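Two hand-held grippers, marker cubes lose tracking when I reach across the table

Posted in Robots & Automation, 27 June 2026

Novov

Hi all! I've been building a pair of hand-held grippers in our shared workshop and I'm having a blast with it. You squeeze, the fingers close, and the marker cube on each one tells the software where your hand is. Later on I want an arm at home to copy the moves. My first real task is tidying a small table, and the near half of it works great.
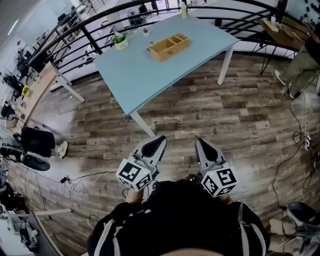 My trouble is with tracking on longer reaches. The left gripper drops out for 2 or 3 seconds, then comes back with a jump in the path. It's worst when I go for something at the back. The wooden tray with the compartments is easy to get to, but the little white bottle at the far end of the table means leaning in and turning my wrist, and I'm pretty sure that's when the pattern turns away from my head camera. I've reprinted the markers on matte paper and redone the calibration. Would a bigger cube help, or should I be looking at the software?

The grip itself I'm really happy with, by the way! Woven stuff was my big worry and the pads hold it fine.

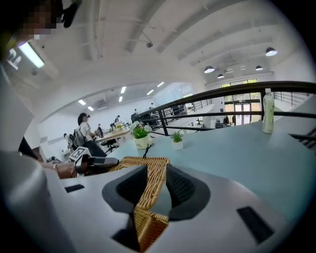
Wicker piece between the fingers, other gripper coming in from the left

Any ideas welcome – I can change pretty much anything except the table.

Savex

Great project! I had the same jump on mine back in January and spent far too long on the cube. Before you print a bigger one, save the raw video and step through it at the spot where the track drops. Look at three things: is the marker blurred, is it turned nearly edge-on, or is your other hand in front of it? Mine was blur. I shortened the exposure, added a lamp over the table and most of the dropouts went away.

If yours is edge-on, try tilting the cube mount a little toward your face. You'll have to redo the offset between cube and fingertips afterward, so write down the old numbers first. A bigger cube does read better from far off, but it also bumps into things, and with potted plants on the table you'd notice that fast.

For the jump, don't smooth across the gap. I throw out any take with a gap longer than 6 frames and just do it over.

Flurkow

move closer to the table? worked for me

Bangera

Check that your two cubes don't share any marker IDs. I printed the same sheet twice once and the left hand kept teleporting to the right one. Took me a whole evening to spot it, and then it ran beautifully. Please post again when the arm is moving, I'd love to see it!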